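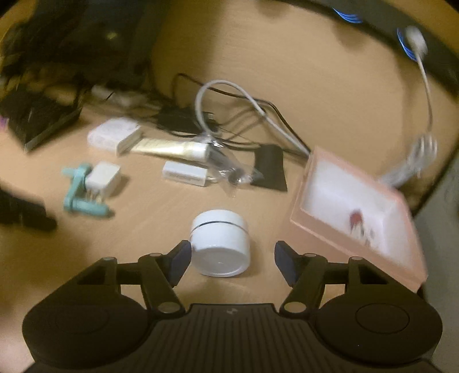 Hatsue Arai objecte d'emblée que la date portée sous un pot ne vaut rien tant qu'on ignore quand il a été ouvert, et qu'un atelier sur la durée de conservation devrait commencer par là. L'objection est recevable. Elle figure dans les remarques reçues sur la première version du support et je la traite avant le plan.

Notes d'intervention, version du 29 juillet 2026
Conservation des crèmes après ouverture : ce que mesure l'essai, ce que lit l'utilisateur

Diapo 1. Position du problème
Deux durées à distinguer dès le début. La durabilité minimale concerne le produit fermé, dans des conditions de stockage normales. La période après ouverture (PAO) concerne le produit entamé et s'exprime en mois, à côté du symbole du pot ouvert. En Europe, la PAO est exigée quand la durabilité minimale dépasse trente mois. En deçà, c'est la date qui figure sur l'emballage.
Ne pas s'attarder sur la réglementation, la salle la connaît. Renvoyer au document distribué.

Diapo 2. Ce qui change à l'ouverture
Trois entrées : l'air, les doigts, l'eau. L'air agit surtout sur les huiles insaturées (rancissement). Les doigts apportent la flore cutanée. L'eau est le cas le plus défavorable, en particulier dans une salle de bains, où la condensation se dépose sous le couvercle et dilue localement le conservateur.
Dire explicitement que la dilution est locale. Un dosage sur l'ensemble du pot peut rester conforme alors que la surface ne l'est plus.

Diapo 3. L'essai d'efficacité de la conservation
Rappel du principe : inoculation de souches définies, dénombrement à intervalles fixes, comparaison de la réduction obtenue aux critères. Souches usuelles : Pseudomonas aeruginosa, Staphylococcus aureus, Escherichia coli, Candida albicans, Aspergillus brasiliensis.
Limite à énoncer : une seule inoculation au départ. L'usage réel est une suite de petites contaminations. D'où l'intérêt d'un essai à inoculations répétées, que nous avons conduit en complément.

Diapo 4. Plan d'étude Nelby
Produit : émulsion huile dans eau, sans parfum, pH 5,2, fabriquée par Costico. 16 participants, prélèvement au doigt matin et soir, pots rapportés au laboratoire en fin d'étude. Témoins conservés fermés, même lot.
Préciser que le lot a été fabriqué en décembre et que tous les pots ont été remplis sur la même ligne.
Seuil retenu : 1 000 UFC par gramme pour la flore aérobie mésophile totale, absence des pathogènes spécifiés. Si quelqu'un demande pourquoi pas le seuil plus strict, répondre que celui-ci vise le contour des yeux et les produits pour enfants de moins de trois ans, hors du périmètre.

Diapo 5. Résultats
Témoins : aucune croissance détectée. Pots utilisés : 2 dépassements, tous deux sur des prélèvements de surface. Les prélèvements à cœur des mêmes pots sont conformes.
Laisser le graphique affiché. Commenter l'axe, qui est logarithmique.
Ne pas extrapoler. L'effectif ne permet aucune estimation de fréquence, Sayaka Iwasaki l'a rappelé en relecture et elle a raison.

Diapo 6. Effet du conditionnement
Pot à large ouverture, tube, flacon à pompe sans reprise d'air. Le pot expose la plus grande surface et autorise le contact direct. Le tube limite le contact mais aspire un peu d'air à chaque relâchement. La spatule ne réduit la contamination que si elle est lavée et séchée entre deux usages.
Comparaison Fukuda : même formule en tube, PAO proposée de 12 mois. Même formule en pot : durée à réviser à la baisse, valeur non arrêtée.

Diapo 7. Retour sur l'objection
Un utilisateur retient rarement la date d'ouverture. Options examinées : zone à inscrire sur l'étiquette, opercule daté, pastille Alach à virage de couleur. La zone à inscrire coûte peu, encore faut-il que l'encre tienne sur un support gras. La pastille mesure un temps écoulé et ne renseigne pas sur l'état microbiologique du contenu. Insister sur ce point, la confusion revient à chaque présentation.

Diapo 8. Questions ouvertes
Corrélation entre activité de l'eau et dépassements de surface : données incomplètes.
Influence de la température de stockage chez l'utilisateur : non enregistrée.
Formules anhydres : autre mécanisme, à traiter séparément. Si la question vient de la salle, renvoyer à la session suivante.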